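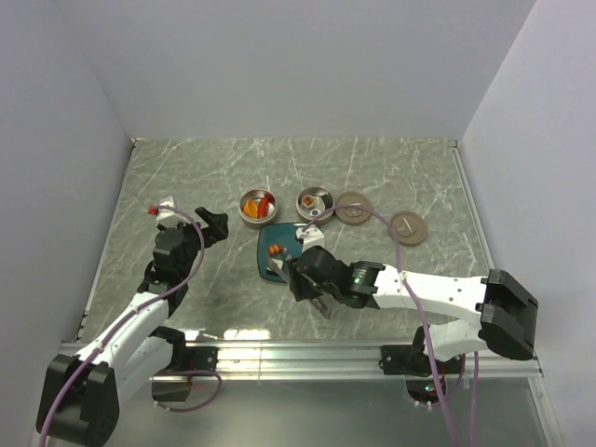
灰色の地に白い筋が走る大理石柄の天板

暮らしの中の「石の模様」をたどる展示、ギャラリー「グッラリ」で

2023年4月21日

駅の北口から商店街を抜け、川のほうへゆるやかに下っていく途中にあるギャラリー「グッラリ（Gullari）」で、大理石の模様をまねた品々を集めた展示「石のようなもの」が開かれている。食卓の天板、洗面台、床材の見本帳、壁紙、菓子の缶、便箋の箱、アルバムの見返しまで、並んでいるのは155点。ほとんどが町の人たちの家や店から借りてきたもので、本物の石は入り口わきの小さな台に置かれた一点だけという、なんとも思い切った内容である。

企画したのは、装飾画の職人として長く仕事をしてきたリュディヴィーヌ・プーランさん。刷毛と油絵具で木や漆喰の上に石の模様を描く、いわゆる「描き大理石」の仕事をしてきた人で、この町に移り住んでからは、古い建物の柱や暖炉まわりの補修を頼まれることが多いという。展示のきっかけは、引っ越してきて最初に入った食堂のテーブルだった。

「席についてお水が出てくるまでのあいだ、ずっとテーブルを見ていたんです。灰色に白い筋が入った、どこにでもあるような模様でした。でも筋の曲がり方がとても上手で、これを考えた人はきっと石をよく見ていたのだろうと思って。注文を聞かれても返事をしなかったので、お店の方には心配をかけました」

その食堂が、いまも商店街の角で店を続けている「キエウ（Kiều）」である。今回の展示には、改装のときに外して倉庫にしまってあったという天板を三枚貸し出した。角が丸くすり減ったもの、鍋を置いた跡が輪になって残っているもの、縁の金具がいくらか浮いてしまったものと、それぞれに年季が入っている。店主は「あんなものを壁に掛けてもらえるとは」と照れた様子だったが、開場の日には店を早じまいして、家族そろって見に来たそうだ。

会場は二部屋に分かれている。手前の部屋は「描く」をテーマにしていて、プーランさん自身の見本板のほか、町内の旧銀行の建物から補修の際に外された腰板の一部、仏具店の看板の下地、人形芝居の舞台で使われていた柱の張りぼてなどが並ぶ。張りぼての柱は、近くで見ると絵具の筆跡がずいぶん荒いのに、部屋の反対側まで下がるとすっと石に見えてくるから不思議なもので、記者も三度ほど行ったり来たりしてしまった。床に足形の印が付いているのは、ちょうどよく見える場所の目安だという。

描き大理石では、まず地の色を塗り、乾ききらないうちに少し濃い色を重ねて布や海綿でたたき、それから細い筆や鳥の羽根で筋を引いていく。筋は筆を指先でくるくる回しながら引くのだそうで、まっすぐ引こうとしてはいけないし、くねくねさせようと思ってもいけない、とプーランさんは言う。見習いのころは親方に「川の地図を見てこい」と言われ、図書館で何日も地図帳ばかり眺めていたこともあったらしい。

「太い筋から細い筋が分かれて、また別の筋と出会います。でも、十字にきれいに交わるところはあまりつくりません。交わるところが目立つと、編み物のように見えてしまいますから。わたしの若いころの板は、いま見るとセーターみたいです」

その「セーターみたいな」板も、実は一枚、手前の部屋の窓際に出ている。解説の札には制作年と並んで「左下の筋は本人も気に入っていない」と書いてあり、来場者の人気を集めていた。

奥の部屋のテーマは「刷る」。こちらは印刷された大理石模様が主役で、化粧シートの製造を手がけるプラステサリ（Plastesari）が、古い見本帳と、柄を決めるまでの校正刷りを貸し出した。見本帳は手のひらに載る小さなものから、開くと座布団ほどの広さになるものまであり、めくるたびに灰色、象牙色、うす緑、赤みを帯びた茶色と、石の色が次々に変わる。なかでも灰色は種類が多く、地の明るさや筋の太さがほんの少し違うだけの柄に、それぞれ別の番号がふられている。

同社で柄の設計を担当する社員によると、印刷の石目でいちばん気をつかうのは「繰り返し」だという。広い面に同じ柄を続けて使うと、どこかで必ず同じ筋がもう一度出てくる。目立つ筋があると、壁や床に置いたときにそこだけが等間隔に並んでしまい、石どころか水玉模様のように見えることもある。かといって目立つ筋をすべて消すと、今度はのっぺりとして曇り空のようになる。その間のちょうどよいところを探して、大きく刷り出しては床に広げ、脚立の上から眺めるのだそうだ。

「昔の先輩は、靴を脱いで刷り出しの上を歩いていました。歩いてつまずきそうな気がする筋は強すぎる、と言うんです。いまは画面で確かめることも多いのですが、最後はやはり紙に出して見ますね。歩きはしませんけれど」

校正刷りには赤鉛筆の書き込みが残っていて、これがまた面白い。「ここ、魚に見える」「もう少し静かに」「右の筋、行き先なし」など、読んでいると柄を相手に話しかけているようである。プーランさんは初めてこの書き込みを見たとき、親方の口ぶりとあまりに似ているので、思わず声を上げて笑ってしまったという。描く人と刷る人とでは道具も工程もまるで違うのに、気にしているところはよく似ている。二つの部屋を続けて見てもらうことにしたのも、その日の帰り道に決めたのだと話してくれた。

展示品の多くは、2月に行われた「持ち寄りの会」で集まった。会場になったのは文化会館「フラルス（Flalus）」の一階ロビーで、家にある大理石模様のものを見せてください、という貼り紙を商店街と公民館に出したところ、当日は20人を超える人が品物を抱えてやってきた。嫁入りのときに持ってきた鏡台、父親が使っていた帳簿、浴室を直したときに一枚だけ取っておいたタイル、どこで買ったのかどうしても思い出せない灰皿。なかには天板だけを外して自転車の荷台にくくりつけてきた人もいて、受付の机がたちまち足りなくなったという。

品物には、貸してくれた人の言葉を短く添えてある。鏡台の札には「母はこれを本物の石だと思っていました。わたしも言いませんでした」とあった。菓子の缶には「中身はボタンです。展示中は出してあります」。帳簿には「開かないでください。赤字です」。解説というよりは立ち話のような札で、これを読むだけでもなかなか時間がかかる。混み合う午後には札の前に列ができることもあるので、じっくり読みたい人には午前中の来場をすすめたい。

展示が始まってからの来場者は、きのうまでに641人。グッラリは普段、絵画や版画の個展に使われることが多く、来場者も美術の好きな人が中心だが、今回は買い物袋を提げたまま立ち寄る人や、学校帰りの子どもたちの姿が目立つという。見終わった人が、外に出て向かいの薬局の柱をしげしげと眺めている、という光景も珍しくなくなった。薬局の柱が何でできているのかはギャラリーにもよく聞かれるそうで、あちらは本物の石だとのこと。

手前の部屋の隅には、筋を引いてみる体験の机も用意されている。灰色に塗った葉書大の板に、水で溶いた白い絵具で好きなように筋を描くもので、予約はいらず、材料がなくなり次第その日の分は終わりになる。記者も挑戦してみたが、筆を回すことに気を取られて、できあがったのは石というより枝豆のつるのようなものであった。隣で描いていた小学生の板のほうがよほど石らしく、聞けばもう三枚目だという。乾いた板は持ち帰ることができるし、置いて帰れば会場の壁に貼ってもらえる。

最終日の23日には、プーランさんが会場で実演を行う。朝の開場に合わせて地塗りの済んだ板に取りかかり、夕方までに一枚を仕上げる予定で、途中の出入りは自由。筋を引くのは昼過ぎからになる見込みだという。描く石は黒にするか緑にするかまだ迷っているそうで、「当日の天気で決めます。曇っていたら緑です」とのことだった。同じ日、食堂のキエウでは、展示の半券を見せた人に食後のお茶を出す。こちらは席に限りがあるため、昼どきを少し外して訪ねてほしいと店では話している。

なお、貸し出された品物は展示の終了後、順に持ち主のもとへ返される。キエウの天板三枚は倉庫には戻さず、一枚を店の入り口の壁に掛けることになった。鍋の跡が残っているものにするそうだ。残りの二枚については、プーランさんが作業台に使いたいと申し出ていて、店主は磨いてから渡すつもりでいたところ、どうかそのままで、と頼まれたという。

「石のようなもの」は23日まで。開場は午前10時から午後5時、最終日のみ午後6時まで。入場無料。会場に駐車場はなく、自転車は建物の裏手に止められる。体験の机を利用する場合は、汚れてもよい服装で。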